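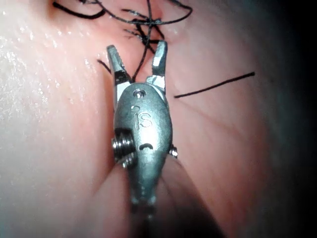 Todor Obradović wrote in to ask if the Hukireo black is worth it over whatever comes free with a practice kit, or if thread is thread. His words: "I tie, it springs open, I blame my hands. Should I be blaming the spool?"

4 min read

Bit of both, Todor. I've been through most of a box of the Hukireo braided black since May, so quick review, typed between other things.

What you get. 32 packs, one length of thread per pack, needle already on. Card insert in each one that you peel the thread off of. Box is flimsy, mine split down one side the first week and now lives in a freezer bag. Packs tear clean, except when they don't, then get scissors.

Color first. Black. Sounds dumb to review a color but on pink tissue it matters more than anything else on the box. You see every loop. You see the tail you lost two throws ago. I used the Clallura for a while, the pale violet one, and on anything moist it just goes away, especially under a warm lamp. With black you know where the mess is. And there will be a mess, I make a birds nest pretty much every session, usually when I leave the tail too long and then go fishing for it.

Handling. Soft, limp, lies down where you put it. Hardly any memory once it's off the card, maybe one kink near the needle end that you can pull out with your fingers. The Atanasov monofilament is the opposite, it wants to be a coil forever. That's the springing open, Todor, if it's mono you've got. Put an extra throw on it or switch to braid while you learn.

Knots. Hold well. Three throws and it stays put on the pads, four if the tissue is slick. First throw slips a bit if you don't keep tension, same as any braid I've tried. Cinching down is a little grabby, you feel it catch and then go, and if you yank right then you tear the tissue. Go slow. I still yank.

Fraying. Main complaint. If you grab the same spot over and over with the jaws the braid goes fuzzy, and once its fuzzy it drags through the next bite and sheds. Grab near the end, the bit you're going to trim anyway. Or leave the strand alone between the jaws til you really need to close on it. Clallura holds up better here, I'll give it that.

Needle. Fine. Curve is good, tip goes dull sooner than I'd like. On foam or silicone you won't notice. On real tissue I noticed by the second row. The swage end sometimes has a tiny burr, ran my glove over one and it snagged. Two bad ones so far, one came right off the thread.

Length. A bit generous for beginers. I cut mine down before starting, less tangle, and keep the offcuts for tying drills on a drawer handle.

What I'd practice on: the Penbridge pad is ok for spacing and for getting your wrist right but it grips the thread, so your knots look better than they are. Go to something wet as soon as you can stand it. Different sport. Everything slides, the thread soaks and gets heavier, loops stick flat to the surface and you have to lift them. Keep gauze handy and wipe the tips. Thread that has dried in a clump goes in the trash, don't try to rescue it, I wasted half an evening on that.

Practice only, says so on the box. Not sterile.

Price is middle. More than the kit stuff, less than Atanasov. No bulk discount that I could find, shipping slow but it showed up.

Would buy again, yes. Am about to, four packs left. If they fix the needle I'd quit looking at anything else. Todor, start with the short lengths and send me a note on how the knots hold.

Haven't tried the thinner size yet. It's in the cart.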